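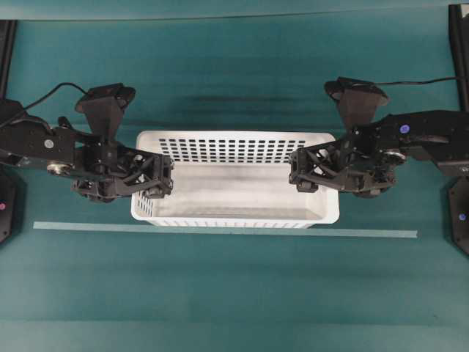 Two arms, one basket, teal table.

Can these things do a proper household chore yet?

KobeWuyts wrote:
Right, I'll start. I've been reading this board for years and every few months somebody says the home robot is just round the corner. I'd settle for one that picks up the washing basket and carries it to the next room. A plain white basket with nothing in it! What do we reckon, are we there?

nele_n wrote:
No. I work in the packing hall at Terton and we had a pair of arms on trial from October. Same box, same spot, lovely. Turn the box a bit and they'd sulk until someone came over and put it straight again. A basket is worse if you ask me, all those little holes and thin walls.

Kanokwan K wrote:
I think that's a bit harsh, Nele. Two arms going in from either side is just how I'd pick up a basket myself – one hand at each end and up it comes. The holes might even help, more to hook on to. My cousin at Pranden reckons lifting is the easy bit and knowing where to put it down is what costs the money.

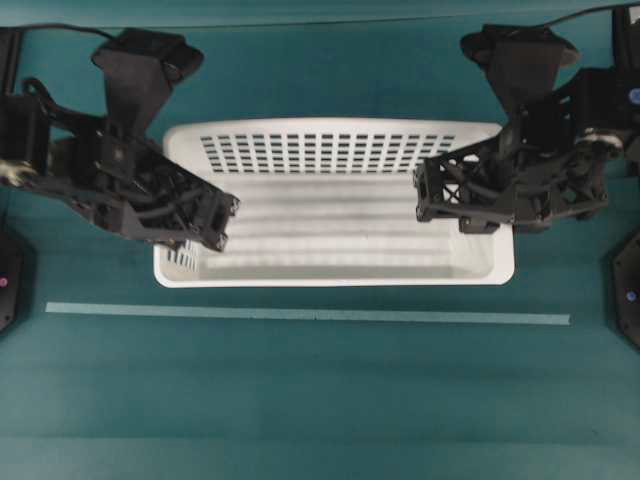

Same basket, grippers apart and both empty.

nele_n wrote:
Hooking on to a hole is all very well till the plastic bends. We got through 194 crates before the boss lost patience, and I was the one sweeping up the bits. Not bitter, much.

Arnout_D wrote:
You two are arguing about different things. A shop floor is tidy and somebody is paid to keep it tidy. My utility room has a cat, a clothes horse and odd socks everywhere. I'd say yes to the first and ask me again in ten years for the second.

KobeWuyts wrote:
Ten years! I was hoping for next Christmas. What would you lot pay, though? I'd go to 400 for something that only moved baskets, and I mean it (my back is shocking).

Snezana B wrote:
400 for a basket mover, Kobe, come off it. I got a trolley from Rinaldi and it's never once needed an update. I do like the close-up views from down by the fingers, mind. You realise how little room there is to get one finger inside the rim and the other outside. I fumble that myself with a cup of tea in the other hand.

Kanokwan K wrote:
That's the bit I find exciting though! One finger each side of the rim, then squeeze. If it can do that 100 times running without me in the room, I'm sold.

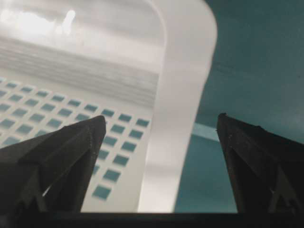

Page 2: What would you hand over first?

Arnout_D wrote:
Bins. Then the dishwasher, but only the bottom rack.

nele_n wrote:
Folding sheets, and I'd pay double what Kobe would. Still say they can't do it.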